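Redgate Stain Notes

A plain text collection of laundry stain records, kept in one folder so that we stop arguing about mustard from memory. Maintained by Nokuthula Nel. Formerly a shared spreadsheet, before that a notebook that went through the wash.

What is in here

More than 300 records, one per line, in stains.csv. Each record is a single stain on a single piece of cloth, with what was tried on it and how it looked after drying. The rest of the folder:

stains.csv: the records
fabrics.txt: the fabric names we allow, so that "kind of a sweater material" never happens again
scoring.txt: how to score, with the long version of the coffee dispute
old/: the spreadsheet, kept for spite

Columns

id: a number. Gaps are deleted duplicates. Please don't fill them in.
stain: lower case, singular, as specific as you can stand. "sauce" will be sent back to you.
fabric: must match fabrics.txt exactly.
age_hours: time between spill and first treatment. If you found it at the bottom of a bag, write unknown and live with it.
treatment: what you put on it, in order, separated by plus signs.
water: cold, warm or hot, by the dial on the machine. We know the dial lies.
score: 0 to 5, see below.
notes: free text. Swearing is permitted but please escape your commas.

Scoring

Score in daylight, after air drying, at arm's length. A 5 means you would wear it to a wedding. A 3 means you would wear it to a wedding under a jacket. A 0 means it is now a rag, and the rag looks bad too. Tumble drying before you score makes the record useless, so put "tumbled" in the notes and we'll leave it out of the summaries.

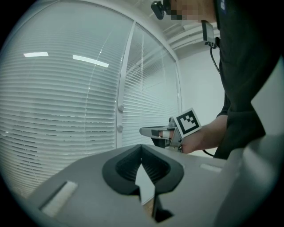
Two people score every record where possible, and the file keeps the lower number. This was Nokuthula's rule and it has cost her several 4s. Where the two scores differ by more than a point, both go in the notes and you may each assume the other needs glasses.

Known problems

Cotton is 85 percent of the file. Wool is thin, and silk is one scarf that had a very bad July.

Red wine is overrepresented. Draw your own conclusions about the contributors.

Records tagged tudis came over from the Tudis list, which scored from 1 to 10. They were halved and rounded down, so they look gloomier than they should.

"Mavell method" in the treatment column means dish soap, a long soak and no rubbing. Two early records use it to mean vinegar. We have not worked out which two.

Adding records

Send new lines to the Tarigan branch, never straight to main. Run check.py first. It catches bad fabric names and missing scores, and it will complain about turmeric whatever you do. Ignore that one.

License

Use it however you like. If you ruin a shirt on our advice, we'd appreciate the record.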